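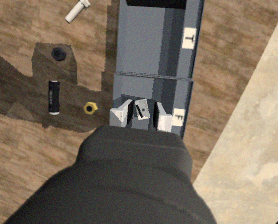
The Lantern Walk of Clellilby is a yearly Advent procession held in the parish of Clellilby on the last Saturday before the fourth Sunday of Advent. It starts at the old ferry landing and ends at the hillside chapel of Saint Lucy, a climb of 202 stone steps. Local people simply call it "the Walk," and it is one of the best-loved church customs in the Nisa valley.

Origins

The Walk grew out of a much smaller devotion. In the winter after the great flood, the parish priest, Father Lapiņa, carried a lamp up to the chapel each evening to pray for families who had lost their homes. People began to follow him, first from the houses near the landing and then from the farms across the river. The flood had ruined the lower church, and for two winters the chapel was the only place where Mass could be said. When the lower church reopened, the parish kept the climb as a single night of thanksgiving.

Order of the procession

The Walk begins at dusk with the blessing of the lanterns. A child carries the first light, followed by the choir, the clergy and then everyone else, in no fixed order. There are 11 stopping places on the way up, each with a short reading and a verse of the Clellilby Hymn – a wonderful, rolling tune that is sung nowhere else in the diocese! The hymn has six verses, so the singers start over at the seventh stop. At the top the bell is rung by hand until the last walker has come through the gate. The evening closes with Benediction and bowls of barley soup, served in the yard. 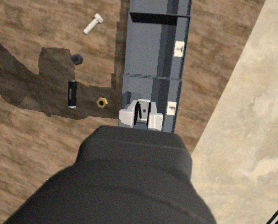 CLELLILBY, 12/18/21 – The Walk returned in full after a year in which only the clergy had made the climb. The parish register lists 582 walkers, the highest number ever entered, and the line of lights stretched from the chapel gate nearly all the way back to the landing. Eylül Erdem, a schoolteacher from the neighboring village of Avov, gave the reading at the last stop. Her setting of Psalm 121 for two voices was heard for the first time that night and has been part of the Walk ever since.

Related customs

Avov keeps a summer version in August, with flowers carried in place of lanterns and a shorter route along the river. The two parishes lend each other their choirs – a happy arrangement that goes back to the flood years. The lantern frames are stored in the chapel loft and repapered every fall.

See also: Advent customs; Saint Lucy's Day; Nisa valley churches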